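Print this page | E-mail this review

6th July
Reviewed by Jannik Bauerfeind

The Pumus Tabletop Practice Pack

There are two sorts of robot safety guide. One is the official kind, which costs as much as a decent bicycle and reads like the instructions for assembling one. The other is whatever the last person taped to the wall before leaving. Pumus has tried to wedge something between the two, and I have spent most of a month at a small sorting bench finding out how well it fits.

For your money you get a ring binder of 293 pages, a set of 50 wipe-clean cards and a pad of sign-off sheets. The binder covers small arms picking up everyday objects from a table, and it is far too long. Chapter one is a history of the word "safe". I skipped it and have suffered no injury so far.

The cards are the good bit. Each has one rule on the front and the thinking behind it on the back, in words you could read out to a new starter without blushing. "Know where the stop button is before you know where anything else is." "Change the speed or change the objects, never both on the same run." Wellington Meireles, who shares the bench with me, had been breaking that second one daily since March and took it rather personally.

Best of all is the section on choosing what goes on the table. Pumus wants a mixed set: something soft in a packet, something boxed, something smooth and rounded, something small stacked on something else. It also wants a cloth underneath, the layout written down before a run starts, and clear space left over. We had been using 8 identical blocks and congratulating ourselves on our success rate.
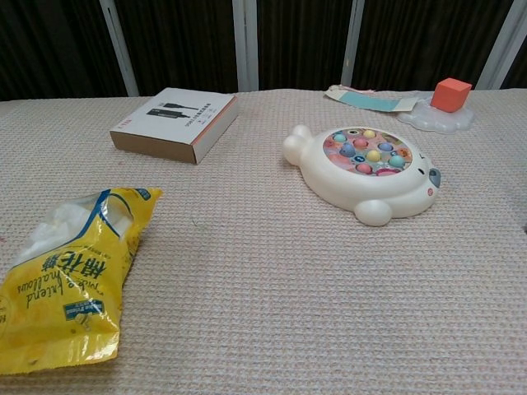 Does a mixed set of objects have to be laid out the same way every time?

Only when you are comparing one run with another. For ordinary practice, the pack says to move things between runs and note the new layout on the sheet, so that a good result can't be put down to the arm having learned one table by heart.

The sign-off sheets are less of a triumph. Each wants four signatures, and there are two of us. Pumus suggests "a nearby colleague", and the nearest is at Wedside, across a dual carriageway. We now sign twice each, in different pens.

I also tried the rival folder from Boutros, which is thinner, cheaper and mostly about gloves. If you have nothing at all on the wall, buy that. If you run an arm most days, get the Pumus pack, put the cards where people stand and use the binder to hold the door open. Almost everything you need is on the cards anyway, and the index is wrong from M onwards.

Contact us | © Sornosier Reviews | Back to top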